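Hustis Residential Services
Household Guidance for Residents: Bedroom Waste, Packaging and Weekly Order
Revised 28 May 2025

Residents of the Hollville and Skarnton buildings are asked to keep sleeping rooms free of accumulated packaging and food waste. The guidance that follows replaces the leaflet issued last August. It applies to furnished and unfurnished units alike.

Choosing and lining a bin

A bedroom bin should be small enough to need emptying often. Large bins are convenient, but they tend to be left until the contents smell. Round bins without lids are suitable for paper, tissues and wrappers. Food scraps belong in the kitchen bin, which must have a lid.

Fit the liner so that at least a hand's width folds over the outside of the rim. Press the air out from between the liner and the wall of the bin before use - trapped air is the usual cause of a bag that slides down under the first heavy item. If the liner is too wide, gather the slack on one side and tie it in a small knot below the rim.
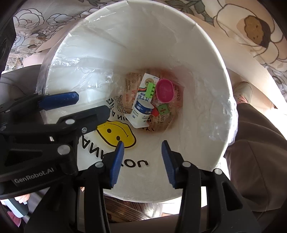
Spare liners may be kept flat under the one in use. Four is a sensible number. More than that will raise the base and reduce the space available.

Shopping bags may be used as liners in a small bin if they have no holes. Check the bottom seam by holding the bag up to a window. Paper bags should be flattened and placed with paper recycling, provided they are clean and free of grease. A greasy paper bag goes in general waste.

Washing the bin

Bins should be washed once a month, even when a liner has been used throughout. Use warm water and a little dish soap, and go over the inside with a brush kept for this purpose only. Rinse, then stand the bin upside down on a rack until it is fully dry. A liner put into a damp bin will stick to the sides and hold an odor. For stubborn smells, leave a spoonful of baking soda in the dry bin overnight and wipe it out in the morning.

Sorting small purchases

Many residents open deliveries and pharmacy items in the bedroom. The bed is a reasonable place to sort them, being flat and well lit, but it should be cleared the same day. Before discarding any box, look inside for the instruction sheet, spare parts and the warranty card. Where a product has a return period, keep the part of the box that carries the barcode together with the receipt.
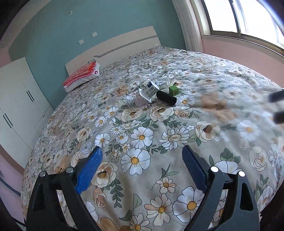 Cartons should be opened at both ends and pressed flat. Remove plastic windows and tape where this can be done without much effort. Five or more flattened cartons may be bundled inside a larger one and taken down to the recycling room together. Medicines, batteries and razor blades are not accepted in either the general or the recycling containers. They may be handed in at the Nepia Street office.

Caring for the bedspread

Shake the bedspread out of doors or over a bathtub once a week. Printed cotton should be washed inside out in cool water to protect the color, and dried away from direct sun. Do not overload the machine. A double bedspread needs a drum to itself, and residents with smaller machines should use the ground floor laundry. Treat marks from ink or makeup before washing - heat from the dryer will set them.

Turn the bedspread head to foot each time it is replaced, so that wear is spread evenly.

Collection and inquiries

General waste should be tied securely and placed in the gray containers. Bags must not be left in corridors or on stairs, even for a short time. Residents who are unable to carry waste down may ask for collection from the door by contacting Oranuch Srisuk in Hollville or Meriem Zaki in Skarnton.

Requests for a replacement bin should be made on form 1523, available at the front desk. Large items such as mattresses and headboards are handled separately under form 3061.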